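Werkbuch Zullinar, Eintrag Februar, Sonntag, Werkstatt hinten am Fenster

Angefangen mit dem, was beim letzten Mal liegen geblieben ist: Spiel im Handgelenk. Die Kupplung zwischen Abtrieb und Greiferplatte ist neu geklemmt, beide Schrauben mit Sicherungslack. Spiel ist kleiner, weg ist es nicht. Wenn ich die Fingerspitzen von Hand hin und her drücke, bewegt sich erst der Finger und dann der Motor, in der Reihenfolge. Ich habe den Verdacht, dass es gar nicht die Kupplung ist, sondern das Getriebe selbst, und dass die Kupplung nur das Teil war, an das man am leichtesten drankommt. So suche ich leider öfter.

Greifer komplett gewogen, mit Kamera, Halter und dem Kabelstück bis zur Zugentlastung: 867 g. Im Modell steht die Masse aus der CAD, ohne Schrauben, ohne Kabel, ohne Stecker. Wer das eingetragen hat, war vermutlich ich. Der Arm in der Simulation trägt also seit Wochen einen leichteren Greifer als der Arm auf dem Tisch, und ich habe mich gewundert, warum der echte beim Ausstrecken nachhängt. Wert korrigiert, Schwerpunkt geschätzt (Greifer über eine Linealkante balanciert, in zwei Achsen). Die Trägheiten stehen noch auf dem, was die CAD behauptet.

Grundplatte: der Arm steht jetzt auf der 6 mm starken Aluplatte statt auf dem Holzbrett. Die Platte ist mit der Tischplatte verschraubt und nicht mehr nur mit Zwingen gehalten. Fühlt sich steifer an. Gemessen habe ich es nicht, also zählt das erst mal als Gefühl. Messuhr ist verliehen, steht aber auf dem Zettel an der Tür, wer sie hat.

Larnix-Treiber: der zweite Kanal meldet weiterhin sporadisch Übertemperatur, auch direkt nach dem Einschalten. Das kann keine Temperatur sein. Ich tippe auf den Stecker vom Fühler, der auf der Rückseite so knapp am Gehäuse sitzt, dass er beim Zuschrauben schief gezogen wird. Deckel bleibt bis auf Weiteres ab. Bitte nichts Leitendes auf den Treiber legen, auch nicht kurz.

Dann Simulation. Die Szenen kommen aus dem Plitum-Paket, das wir im Herbst eingebunden haben, Küche und Tischflächen, Materialien werden pro Lauf neu gewürfelt. Die Idee kenne ich und ich habe sie anderen auch schon erklärt: genug verschiedene Oberflächen, dann lernt das Netz, dass die Oberfläche egal ist. Ich glaube das inzwischen nur noch halb. Was bei uns gewürfelt wird, sind Tapeten. Punkte, Marmor, Beton, Kiesel. Was in der Werkstatt stört, ist etwas anderes: Reflexe auf Alu, die Neonröhre, die im Bild Streifen zieht, Staub auf der Linse, der eigene Ärmel. Davon kommt in den Szenen nichts vor. Das Licht ist überall gleich weich, und die Tischplatte hat keine einzige Macke.

Zweiter Punkt, die Handkamera. Sie sitzt im Modell fest am Greifer, so wie bei uns auch, und dreht jede Bewegung des Handgelenks mit. Dass dabei der ganze Raum kippt, ist richtig und gewollt. Ich bin mir trotzdem nicht sicher, ob der Winkel stimmt. Am echten Halter ist ein Langloch, und wo im Langloch die Schraube gerade sitzt, hängt davon ab, wer zuletzt die Kamera abgenommen hat.

Ansichten aus der Handkamera, alle gerendert:

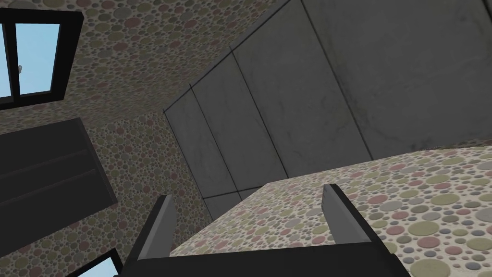

Mit Trichter zwischen den Fingern:

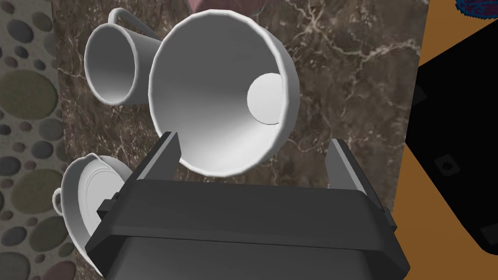 Finger leer: 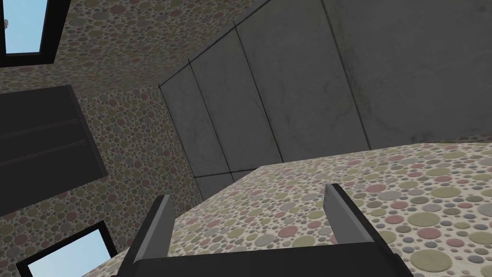 Über Nacht liefen 500 Durchgänge mit der aktuellen Strategie, wechselnde Objekte, wechselnde Materialien. Die Auswertung zählt 143 als Erfolg. Das klingt schlecht, und ich will es auch gar nicht schönreden, aber mich ärgert mehr, dass ich der Zahl nicht traue, in keine Richtung.

Das Kriterium lautet im Moment: beide Finger haben Kontakt, und der Objektmittelpunkt liegt am Ende höher als am Anfang. Mehr steht da nicht. Ein Gegenstand, der am Rand hängt und beim nächsten Schwenk wegfliegt, gilt als gegriffen. Einer, der sich beim Schließen auf die Kante stellt, hat den Mittelpunkt ebenfalls höher. Umgekehrt fällt ein sauberer Griff durch, wenn der Durchgang abbricht, bevor der Arm oben ist, und das Zeitlimit ist knapp gesetzt, weil wir Rechenzeit sparen wollten. Ich habe mir ein paar Durchgänge aus beiden Töpfen angesehen, und in beiden lag Zeug, das in den anderen gehört hätte. Mit Prozenten fange ich deshalb gar nicht erst an. Bitte die Zahl auch nicht auf die Wandtafel schreiben, sonst steht sie da bis Ostern.

Vorschlag für ein neues Kriterium, zur Diskussion: anheben, halten, einmal das Handgelenk drehen, wieder zurück, und erst dann prüfen, ob Kontakt da ist und ob sich die Lage des Objekts relativ zum Greifer geändert hat. Das kostet pro Durchgang mehr Zeit. Dafür misst es etwas, das wir am echten Arm auch messen können, mit einem Strich Edding auf dem Objekt und einem zweiten auf dem Finger.

Reibung ist der nächste Verdächtige. Im Modell haben die Finger einen einzigen Reibwert für alles. Unsere echten Finger sind beklebt, und der Belag ist an der linken Spitze inzwischen blank gerieben, rechts noch nicht. Dünnwandige Sachen rutschen links raus und bleiben rechts kleben und drehen sich dabei weg. Das ist kein Regelungsproblem, auch wenn ich vor zwei Wochen an dieser Stelle noch das Gegenteil geschrieben habe. Neuer Belag ist bestellt. Bis dahin keine Vergleiche zwischen Arm und Simulation, die mit Greifen zu tun haben. Positionierung geht.

Positionierung habe ich dann auch gemacht. Papier auf den Tisch, Spitze vom Bleistift in den Greifer, immer denselben Punkt aus verschiedenen Richtungen anfahren. Die Punkte liegen in einer schrägen Wolke, in der Richtung, in die auch das Handgelenk wackelt. Passt also zum Spiel von oben. Von rechts kommend ist die Wolke enger. Das Blatt klebt auf der nächsten Seite, bitte nicht rausnehmen.

Am Nachmittag die Frage, die jetzt schon zum dritten Mal kommt: ob wir den Arm beim offenen Werkstatttag etwas vorführen lassen. Meine Meinung steht oben in jedem Absatz. Solange er den Nullpunkt beim Einschalten manchmal auf der falschen Seite vom Endschalter sucht, steht er bei Publikum stromlos auf dem Tisch und sieht gut aus. Ein Besucher wollte neulich wissen, ob das so etwas ist wie bei Honda in der Fertigung. Ich habe gesagt, dass wir froh sind, wenn er den Kabelkanal nicht abreißt, und so war es dann am selben Abend auch knapp.

Apropos Kabel. Die Schleppkette am Ellbogen ist zu kurz. Bei ganz gestrecktem Arm und gedrehtem Handgelenk spannt das Kamerakabel, und der Stecker an der Kamera nimmt die Kraft auf. Genau der Stecker, der schon einmal kalt nachgelötet ist. Softwaregrenze am Handgelenk vorläufig enger gesetzt, im Skript markiert mit KABEL. Wer die Grenze wieder aufmacht, macht bitte vorher die Kette länger. Glieder liegen in der blauen Kiste unter der Drehbank, die Endstücke fehlen.

Zum Kamerawinkel noch: ich habe einen kleinen Anschlag gezeichnet, der das Langloch überflüssig macht. Zwei Passstifte, Kamera drauf, eine Schraube, keine Diskussion mehr. Der Drucker war belegt, also noch nicht gedruckt. Die Datei liegt im Projektordner unter halter_fest. Wenn das Teil sitzt, wird einmal ordentlich kalibriert und der Winkel ins Modell übernommen, und danach laufen die Durchgänge neu. Die alten behalte ich, obwohl ich nicht wüsste, wofür man sie verwenden sollte, außer um später nachzusehen, wie falsch der Winkel war.

Was mir insgesamt nicht gefällt: wir haben in den letzten Wochen mehr Zeit mit der Simulation verbracht als mit dem Arm, und zwar weil die Simulation nie quietscht. Sie läuft auch, wenn man nicht da ist. Am nächsten Tag gibt es Zahlen, und dann redet man über die Zahlen. Die Massen waren falsch, die Reibung ist geraten, der Kamerawinkel hängt am Langloch. Was davon den größten Anteil hat, weiß ich nicht, und aus den Läufen kann man es auch nicht ablesen, solange alles gleichzeitig danebenliegt. Ich wäre dafür, immer nur einen Wert zu ändern und dann wirklich zu warten, bis der Lauf durch ist, auch wenn es langweilig wird.

Offen:
Getriebe Handgelenk ausbauen und Spiel ohne Kupplung messen, dafür Messuhr zurückholen
Fühlerstecker Larnix umlegen oder Gehäuse ausfeilen
Halter drucken, Passstifte besorgen
Kette am Ellbogen, Endstücke bestellen
Erfolgskriterium umschreiben, aber erst, wenn noch jemand drübergeschaut hat
Endschalter Nullpunkt, Logik beim Einschalten prüfen

Nachtrag abends: Übertemperatur auf Kanal zwei kam auch mit offenem Deckel und geradem Stecker. Also doch nicht der Stecker, oder nicht nur. Fühler gegen den von Kanal eins getauscht, Fehler seitdem nicht wieder aufgetreten, auf keinem der beiden Kanäle. Damit kann ich nichts anfangen. Treiber über Nacht vom Netz, Sicherung liegt in der Schale neben dem Schraubstock.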